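Progress report: working rules for two-person cloth handling with hand-held grippers

Last updated June 1, 2024
By the Derkance project office
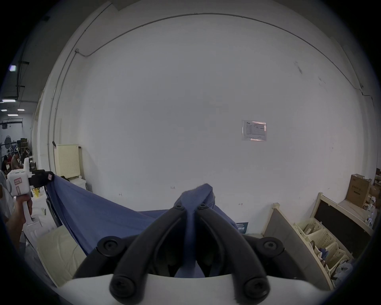 The grant asked us to deliver a short set of working rules that any site could adopt for recording cloth tasks with hand-held grippers. Version one went to the Josby and Sayce sites in January. We now have enough sessions under those rules to say which ones people follow, which ones they skip, and which ones were badly written.

Sessions and review

Since January the two sites have logged 786 sessions. Of these, 534 passed review on the first check. Most of the rest failed on paperwork: no start note, the wrong task code, or a tool number that did not match the sign-out sheet. Those can usually be fixed the same day. A smaller group failed on handling, and those we discard.

Rules that are holding up

Rule 2 (one lead per pair). When two people work on a single piece of cloth, one is named as lead before the start and calls the lift, the fold and the release. Both sites adopted this quickly. Sayce also has the pair swap roles at the halfway point, and we will put that in version two as an option.

Rule 4 (close before you lift). The jaws must be fully closed on the fabric before either person raises it. Reviewers can check this easily.

Rule 7 (breaks). No one works with the grippers for longer than 40 minutes without a break. Josby found this too long for heavy cloth and went to 30. We agree with Josby and will write the shorter limit into the rule for heavy items.

Rules that need work

Rule 5 said to keep the cloth "under light tension." Nobody could agree on what that meant. One reviewer failed sheets that sagged at all, another passed nearly everything. The new wording says the cloth may sag but must stay clear of the table until the lead calls the lower.

Rule 9, on people in the background, was copied from our fixed-arm cell and does not suit a shared workshop. It told sites to clear the room. In practice that meant sessions were put off or the rule was ignored. Version two asks for a marked working area, a notice to others in the room, and signed consent from anyone who works nearby – including visitors.

Rule 11 (jaw inspection) is still being skipped at the end of the day. We moved it to sign-out, so the next user does it. Too early to report on.

Equipment and spending

Equipment spending is on budget. The Dorner order for spare jaw pads came in late but complete. We do not expect to ask for more tools in this period.

Next period

Send version two to both sites, retrain reviewers on rules 5 and 9, and run a joint review in which each site scores the other's sessions. We would like the funder's view on whether the consent form should be part of the rules or a separate document. We lean toward separate – it will change more often.

Comments (3)

sayce_floor: Can the role swap be optional per task? On small towels it takes longer than the fold.

jr_review: Please add a picture sheet for rule 5. The new wording is better but new people will still ask.

Josby bench 2: Agree on 11. Could the check go on the same sheet as the tool number? We have too many sheets.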